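운전 연습 일지, 2월

오전 6시 출발. 노면 건조, 시정 양호. 연습 구간은 Udum 진입로에서 Penry 분기점까지 편도 44km. 오늘의 항목은 합류와 차로 변경, 추월 후 복귀다.

1차 합류. 가속차로에 들어가면서 방향지시등을 켰다. 가속차로 중간 지점에서 시속 70까지밖에 올리지 못했고 본선 흐름은 100이었다. 뒤차가 1차로로 비켜 주어 들어갔으나 기준으로 보면 불합격이다. 원인은 램프 곡선부에서 너무 오래 감속 상태를 유지한 것. 곡선이 풀리는 지점부터 가속을 시작해야 한다.

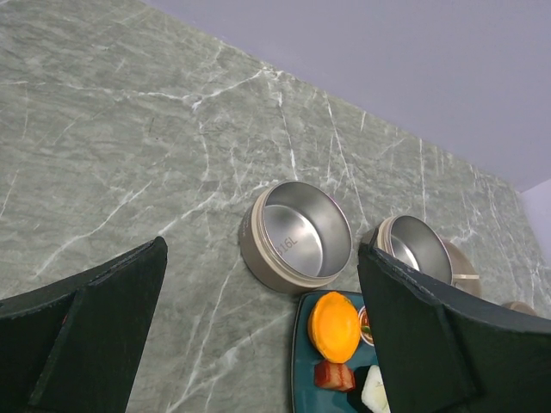 대리석 무늬 상판, 흰 줄무늬

2차 합류는 Stomer 휴게소 출구에서 했다. 가속차로가 Udum보다 길다. 본선 속도에 맞춘 뒤 사이드미러, 어깨 너머 확인, 진입 순서로 처리했다. 진입 후 지시등을 끄는 것이 늦었다.

차로 변경은 모두 9회. 그중 두 번은 사각 확인을 생략했다. 거울에 차가 없으면 고개를 돌리지 않는 버릇이 남아 있다. 변경 중 속도가 떨어지는 문제는 지난달보다 줄었다.

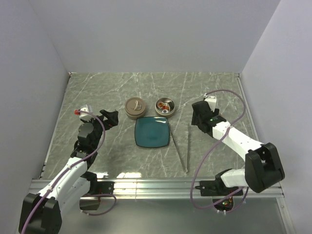
최종 수정: 2월, 오후 9:44

추월 연습. 앞차는 화물차, 시속 80. 차간거리를 줄이기 전에 먼저 1차로로 나갔다. 복귀 시점은 룸미러에 화물차 앞면 전체가 들어온 다음으로 잡았다. 순간 최고 속도가 계기판 기준 108까지 올라갔다. 제한속도가 100이므로 추월 중이라도 초과는 초과다. 다음에는 속도차가 작으면 추월을 포기하고 2차로에 머문다.

Penry 분기점 전방 2km에서 하위 차로로 이동 완료. 안내 표지를 읽고 나서 움직이면 늦다. 감속은 본선에서 하지 않고 감속차로에 들어간 뒤 시작했다. 이 항목은 문제없음.

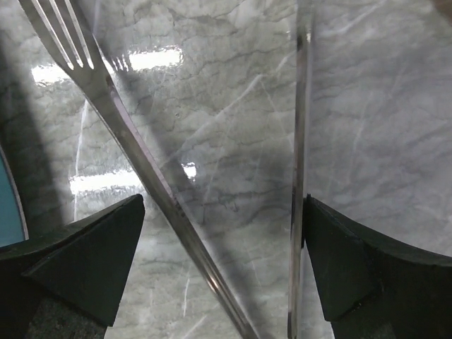 포크, 대리석 위

오후에는 Zirkell 교차로에서 비보호 좌회전을 연습했다. 녹색 신호에서 정지선을 넘어 대기할 때 앞바퀴를 직진 방향으로 유지할 것. 미리 꺾어 두면 추돌당했을 때 대향 차로로 밀려 나간다. 네 번 중 한 번 미리 꺾었다. 횡단보도 보행자 확인은 매번 했다.

주차는 후진 직각만 했다. 오른쪽 간격이 계속 넓게 남는다. 핸들을 감는 시점이 반 박자 빠른 것으로 보인다.
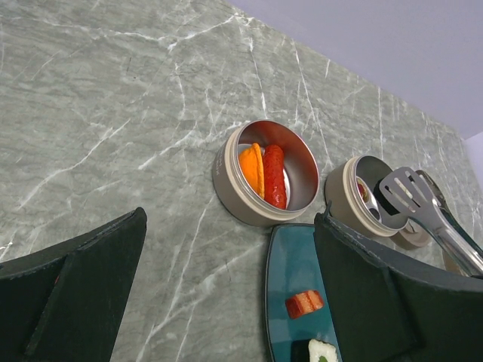 상판과 벽이 만나는 쪽

귀가 후 주행거리 확인, 오늘 합계 121km. 타이어 공기압은 앞 왼쪽만 낮아서 내일 보충. 워셔액도 거의 없음. 다음 연습은 야간, 같은 구간. 상향등 전환 시점과 터널 진입 전 감속을 항목에 추가한다.

분류: 일상 > 운전 일지

최근 글
- Stomer 휴게소 가속차로 길이 메모
- 회전교차로 진출 시 지시등
- 빗길 제동 연습 기록
- Zirkell 교차로 신호 주기

문의는 방명록으로 | 무단 전재 금지 | 맨 위로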